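Why does co-training with old demonstrations help so much, and when does it stop?

Last updated: July
Print this page | E-mail this page

Zübeyde Akgül

I hope this is the correct section for my problem. I am in the second year of my doctorate and I work on manipulation of soft things in homes, mostly clothes. My task is simple to say: take the garments one by one out of a bag which is open on the floor and put them in another place. I train one policy from demonstrations, by imitation, with no reward.

I collected 200 demonstrations in one bedroom. With only these, the policy takes a garment at the first try in less than half of the trials. Then my supervisor proposed to mix them with the Karkura set, which our group has from earlier years. It has 3,000 demonstrations, but almost all of them are on tables, with cups, boxes and towels, and there is not one bag in it. I mixed half and half in each batch and the result became clearly better, also in a second bedroom where I had collected nothing.

I am happy with this but I do not understand it. My three doubts:

The old data has another height of work and another camera place. Why does it not confuse the policy?

Is the gain coming from the old data itself, or only from longer training? I trained the mixed policy for more steps, I must confess.

If I collect more in the bedroom, should I change the mixture? I tried once with a quarter of new data and it became worse, but this was one run only.

I would be thankful for any paper or experience.

Skadari

Your second doubt is the one to solve first. Train the policy with only your own 200 demonstrations for exactly the same number of steps as the mixed one, and keep several checkpoints on the way. In our case the small-data policy was best quite early and then went down, so if we had compared only the last checkpoint, we would have given too much credit to the mixing. After we took the best checkpoint of each, a gain remained, but it was smaller than what we had written in the first draft.

For the height and the camera: I believe that the policy learns to connect the gripper in the picture with how it must move, and this part is shared between table and floor. What it does not learn from tables is where to stop. Look at your failures. If the arm goes nicely to the bag and then closes the fingers too high over the clothes, this is the sign.

We did our tests in a real lived-in room, with the wardrobe open and things under the bed, and we did not tidy for the trials. 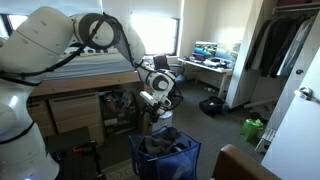

The other point is how you count. We made 80 trials for each policy, and before starting we wrote down what is a success: one garment is held, it is fully out of the bag, and the bag has not fallen over. Without the last condition our numbers looked much nicer. Please also mix the order of the policies, so that they do not each have their own hour. Our windows are bright and the policy at ten in the morning was not the same as at four in the afternoon.

On the mixture I have no theory. We stayed with half and half for the whole study and varied only the amount of new data.

Bretix

just use more data, and augment the colours. we had 752 demos in the end and the ratio did not matter any more, whatever we put

Yüksel

I agree partly with Bretix, but the ratio did matter for us when the new data was small. With a quarter, the policy sees each new demonstration too rarely in the same number of steps. Repeat your one run with at least three seeds before you believe it. Also check that the actions of both sets are normalised together and in the same units. I lost most of a month on this – the old set had the gripper opening between zero and one, and the new one had it in millimetres, and the training curve looked perfectly healthy.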